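4. Sorting small items into the storage tubs

This section covers the tall frosted tubs supplied with the Corndale drawer and shelf set. For the wide trays, see section 5. For fitting the shelf itself, see section 3.

Before you start

Wash each tub in warm soapy water and leave it upside down on a towel until it is dry inside. Do not use scouring pads. Do not put the tubs in the dishwasher, as the walls may go out of shape above 40 °C.

Take the paper sleeve off the tub and keep it if you want to use the label printed on the back. A spare sheet of labels is in the bag with the shelf fixings.

Filling a tub

1. Empty the drawer or bag you are sorting onto a clear table. Put aside anything broken or sticky.

2. Group the items by where you use them. Combs, clips and nail files go together. Pens, rulers and small tools go in a separate tub.

3. Lay the tub on its side for the first few items. Slide flat things such as cards, notebooks and slim boxes in first, against the wall.

4. Stand the tub up and add the long items, handle end down.

5. Put loose small pieces (pins, batteries, rubber bands) in a lidded box before they go in. Left loose they collect at the bottom and you will have to tip everything out to reach them.

6. Stop when the items begin to grip each other. If you have to push, use a second tub.

Caution: Do not store uncovered blades, scissors without a guard, or needles in the tubs. Keep batteries and other small parts out of reach of young children.

Note: The maximum load for one tub is 200 g when it hangs from the Tapia rail. A tub standing on a shelf or table can hold more.

Checking the contents

The plastic is cloudy. You will be able to make out the shape of larger things from outside, but not small print or pale colours. If two tubs hold similar items, label both.
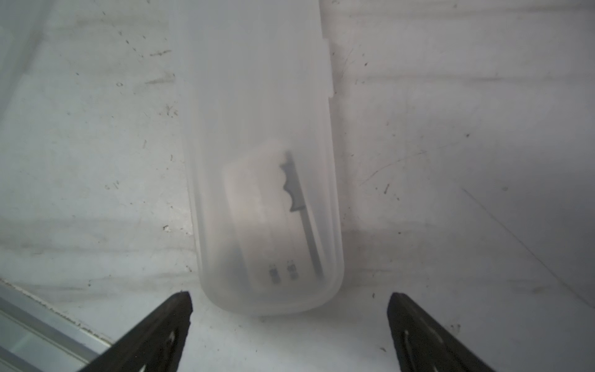 7. Stick the label on the front, 2 cm below the rim, with the tub dry. Press from the middle outwards.

8. Place the tub on the shelf with the label facing you. Put the ones you use every day at the front.

To remove an old label, warm it with a hairdryer on the low setting and peel from one corner. Any glue left behind will come off with cooking oil on a cloth. Wash the tub afterwards.

Spare parts

Replacement tubs are sold singly under part number 93. Dameo tubs from the earlier range are slightly wider and will not fit the Tapia rail, though they can be used on the shelf. Orders go to the Sovthorpe address on the back cover, marked for Dardo Fuentealba, Spares.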